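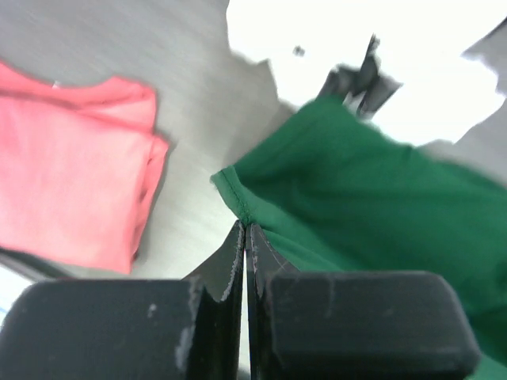
Folding goes faster when you decide the size of the finished bundle before you start. Most people fold each thing to whatever shape it falls into, then wonder why the pile leans over. Pick one size, fold the first garment to it and keep that one beside you as a pattern. The folded pink one on the left is near enough a rectangle, and a green top like the one next to it, still in soft folds, should be brought to the same outline as its neighbours. If you take hold of a top by its stitched hem you have a firm line to work from, and the rest of the cloth will follow it.

Reading time: 5 minutes

Start with the surface. A bed is comfortable to stand at but too soft, and the folds slide about. A table or a worktop is better. Wipe it first and let it dry. If you have a bad back, raise the height. I used the kitchen table for years and ached every Saturday until I moved everything to the chest of drawers in the spare room.

Sort before you fold. Put all the T-shirts together, then the trousers, then the towels, and leave socks until last. Doing one kind of thing at a time means your hands get used to the movement. Shake each piece once, hard, from the shoulders or the waistband.

For a T-shirt, lay it face down and smooth it outwards from the middle with the flat of your hand. Bring one side in to the centre of the back, with the sleeve folded back on itself, and do the same with the other side. You should have a long strip. Fold the hem up to just short of the collar, then fold in half again. If it is going in a drawer to stand on edge, fold in thirds at this last step.

My drawers are 16 centimetres deep inside, so a shirt standing on edge has to come out a little shorter than that or it catches when the drawer is opened. Measure yours before refolding everything. Morven Gourlay, who had the flat below ours in Bestum, cut a piece of card to the right width and folded round it, sliding it out at the end. It works well for children's clothes, which are otherwise fiddly. The back of a cereal packet will do.

Thin jersey creases along the fold if it is packed tightly. Leave enough room to slide a hand down between the shirts. Thick jumpers should lie flat, no more than 3 to a pile, with the heaviest at the bottom.

Iron cotton shirts while they are slightly damp, and let them cool on a hanger before folding. Folding a warm shirt presses the creases in as surely as the iron took them out.

Strong colours need some care when they are new. Wash a new green, red or navy top separately the first couple of times, and don't leave it lying damp against anything pale. Once dry it can go in the pile with the others.

Put clean things at the back of the drawer or the bottom of the pile, so that the same two shirts are not worn all the time. In June I take the winter jumpers out, wash them, and put them away in a cotton bag on the top shelf. Plastic bags hold the damp.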